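I finally pulled the Soter cassette out of the shoebox last month, the one I bought at their very last basement show, and I have played it so many times that my neighbor now hums the second song in the hallway. They only dubbed 100 copies, all by hand, and on mine side B starts a few seconds late - I wouldn't trade it for a clean one!

What I really want to talk about is the reissue. Prernen is pressing 400 on vinyl in August, with two extra songs from the Fetell sessions, and I've already ordered mine (20 dollars, plus shipping that made me wince a little). The drums on the preview are so much louder than on my tape, and I'm still getting used to that. 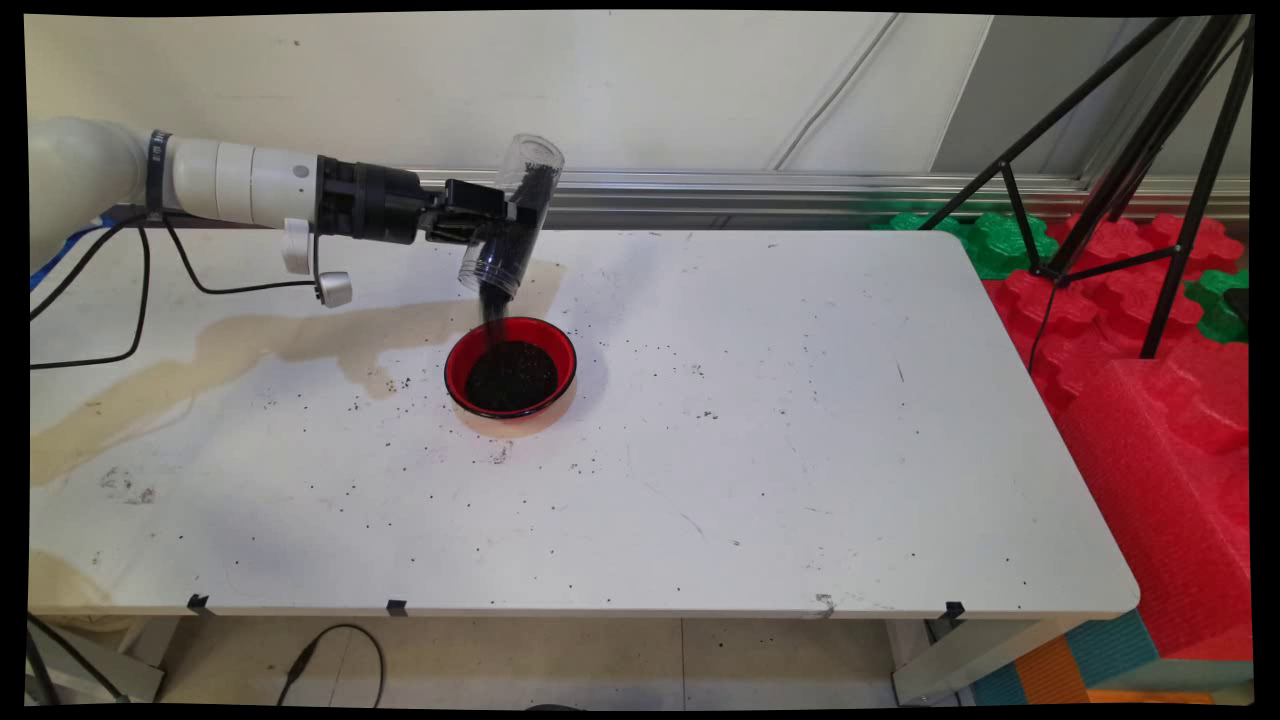 A reader wrote in to say the drums were always that loud in the room, and that the tape was the one that got it wrong. Well, I was standing way at the back by the coats, so maybe so.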